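Unit 4 – Upholstered Seating: Cover Fabric, Fill and Wear

These notes go with the second lecture block. Bring them to the August tutorial, along with the fabric swatches and the Roussel abrasion sheet. Section numbers follow the unit outline.

## 4.1 Layers of an upholstered seat

A domestic upholstered chair is treated in this unit as five layers: frame, suspension, fill, interliner and cover. Failure in one layer is often reported by the owner as failure in another. A cover that wrinkles across the seat is usually blamed on the fabric, but the more common cause is fill that has lost height.

For the written work, keep the layers separate in your notes even where you can't open the chair. Record what you observed on the cover and mark everything beneath it as inferred.

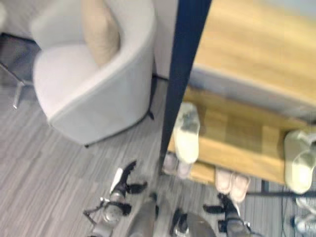 Foam is specified by density and by hardness, and the two are independent. Density is mass per unit volume. Hardness is the force needed to indent the block by a set proportion of its thickness. A dense foam can be soft, and a light foam can be made quite firm, though the light one will lose its firmness sooner. Marks were lost last year by students who used the words interchangeably.

Loss of height under load has two parts:

1. Recoverable loss, which returns when the seat is left unloaded overnight.
2. Permanent set, which doesn't return and accumulates over the life of the cushion.

Measure height at 9 a.m., before the seat is used, if you want the second figure by itself.

## 4.2 Cover fabric

Flat-woven covers are described by fibre, weave, mass and finish. The Brala cloth used in the worked problems is a plain-weave polyester with a mass of 286 g/m². The Brudden cloth is a wool blend in a 2/2 twill. Both are piece-dyed in pale and dark colourways. Colour matters to the grading exercise – pilling in a matching fibre is harder to see on a pale ground under diffuse light, and assessors tend to grade it too kindly.

Abrasion is tested by rubbing the cloth against a standard abradant until the end point is reached. For woven cloth the end point is the breakage of two threads. The number of rubs is reported with the load used, and a rub count without its load should be treated as incomplete.

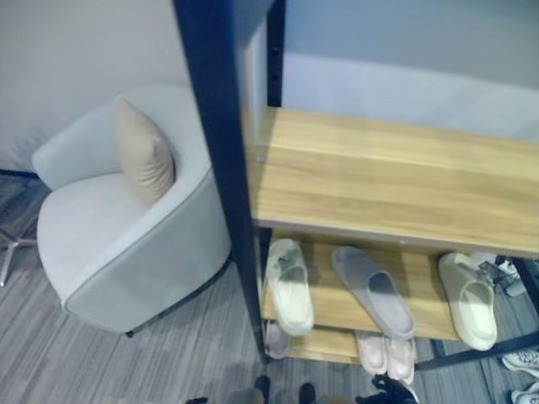
**Does a higher rub count mean the cover will last longer at home?**

Only for wear that resembles the test. Rub counts say nothing about fading, seam slippage or body soil, and in domestic use these often end the life of a cover first.

## 4.3 Seams, piping and curved work

Curved backs are cut from several panels, or from one panel eased over the curve with the bias placed where the radius is tightest. Either method loads the seams unevenly. Seam slippage is the parting of yarns next to the stitch line under tension, with the thread itself intact. It is most common in smooth filament yarns at low sett.

Piping covers the join and takes much of the rubbing along an exposed edge. It should be cut on the bias for curves. Straight-cut piping will pucker on anything tighter than a gentle sweep. Where piping has worn through and the adjoining panels are sound, replace the piping alone.
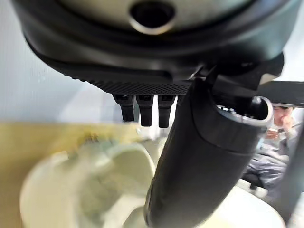

Pile fabrics add a further complication in that the panels must run in the same direction. A velvet panel set upside down will read as a different shade even when cut from the same roll. Check the direction by stroking the cloth before marking out, and chalk an arrow on the reverse of each piece.

## 4.4 Care and storage of the room's smaller textiles

Loose cushions, throws and fabric footwear share the fibres and soils of the main upholstery and are covered here briefly. Store them clean. Body oils left in a pale fabric oxidize slowly and yellow over a season, and the mark is harder to shift than the original soil. Open shelving is suitable if it is out of direct sun.

The Prevska storage case (reading 922 in the course pack) compares closed and open storage and should be read before the tutorial.

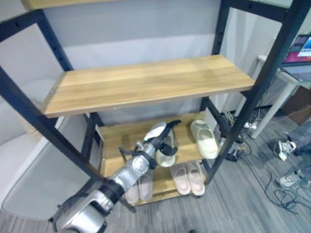 *Fig. 4.4 – Slide sandal on open shelving, wooden shelves in a black metal unit.*

## Tutorial preparation

- Read 4.1 to 4.3 and reading 922.
- Complete the abrasion sheet for both cloths, stating the load in each row.
- Sketch a panel layout for a curved back, with grain and pile direction marked.

Room 281. Swatches are to be returned to the tray at the end of the session.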